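Rented rooms and the right to a door

My lease runs out in April and I have been looking at flats again. I have seen 18 so far, and in most of them the agent used the word "studio" for something that would once have been called a bedroom with a sink. I don't object to small places. I object to paying for walls that aren't there.

Open plan was sold to owners of big houses, who had rooms to spare. It has since drifted down to the cheapest end of the rental market, where it mostly saves the builder money. The last place I inspected, in the Tendetti building, wanted $409 a week for one space to cook, sleep and work in.
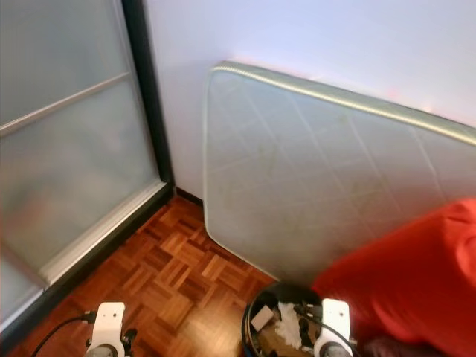

Doors are cheap compared with floor area. A tenant who can shut one has two rooms to live in, and a tenant who can't has one. It needn't be a heavy door, either. A sliding panel of frosted glass in a dark frame, like the one here, lets you pull a place apart and still share the daylight, and you can't make out anything on the other side beyond a blur. It won't keep out much noise. Even so, I would take it over the half-height bookshelf that passes for a divider in the Shirazi units down the road.

People who work shifts know this better than planners do. I started at 6 in the morning for years while my flatmate worked nights, and we got along because there was a hallway and two doors between us. Put the same pair in a single room and one of them moves out by winter.
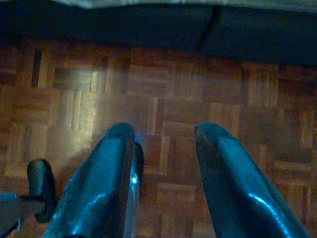 The usual answer is that tenants can choose something else. In Mirkano there isn't much else. The new block on Tasport Road has almost 300 units and the brochure shows the same floor plan for nearly all of them. When every new building makes the same choice, the renter isn't choosing anything.

I'd like council to ask for one thing when it approves these blocks: a bed that can be closed off from the stove. Sliding, folding or hinged, I don't mind which. Developers will say it adds to the cost, and it will, by less than the stone benchtop they put in without being asked.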